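The Stool Test

By Consuelo Llanos
June

Every few years somebody tells me the household robot is nearly ready. I've stopped arguing. I just ask what it can put together, and how many people were in the room.

So when Shahram Amini wrote to say that he and three friends had a two-armed machine assembling furniture in a shared workshop, I asked if I could come by at seven in the morning, before anyone had time to rehearse. He said fine.

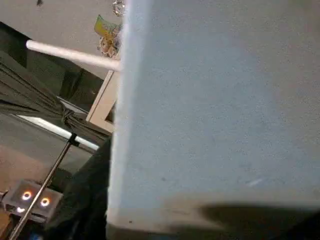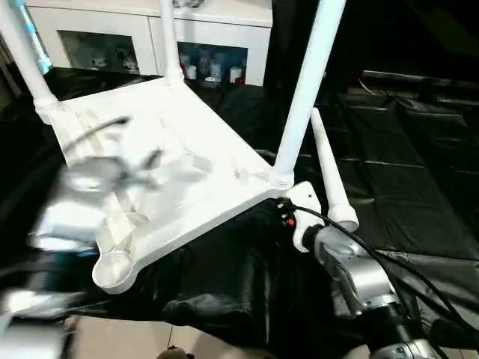
A white plastic stool, upside down, with one leg still off.

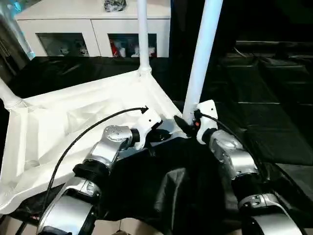
The group calls the project Skaker. There are four of them, and they've been at it for 884 days, a number Amini keeps on a whiteboard next to a running total of attempts. The attempts stood at 806 when I arrived. I asked how many had ended with something you could sit on. Amini said that depended on who was sitting.

I'll give them credit for picking a hard job. Plastic furniture flexes when you squeeze it. A leg has to line up with its socket and then be pushed, and the push is where machines like this tend to come apart. A person feels the leg catch, backs off, wiggles it and leans in. You've done it without thinking, probably while talking to somebody else.

Yesenia Arboleda handles the software, a package she named Wiltano. She told me the arms can now tell a leg that's seated from one that's merely stuck. Can they do it every time? No. Can they do it with a stool they've never handled? She wants to try that this summer. I wrote down "this summer" and underlined it. I have a drawer of notebooks with that phrase in them.

Abelardo Zapata, who did most of the wiring, was blunter. He thinks seven good runs in a row would be worth talking about, and they haven't had seven. He also figures he could put the same stool together in under a minute with a sandwich in one hand. I believe him.

What bothers me is the story that gets told around builds like this one. Prodromos Tsoukalas, the fourth member, showed me the pitch he's been drafting for a small company to be called Vutero. It talks about freeing families from chores. I asked him which family spends its evenings putting legs on stools. He laughed and said the stool was a stand-in for everything else. Maybe so, but a dishwasher has to be loaded by something that has learned dishes.

I'd buy a ticket to watch them keep trying. I wouldn't put down a deposit. Amini has promised to call me when the seventh one holds, and I've told him I'll bring my own stool.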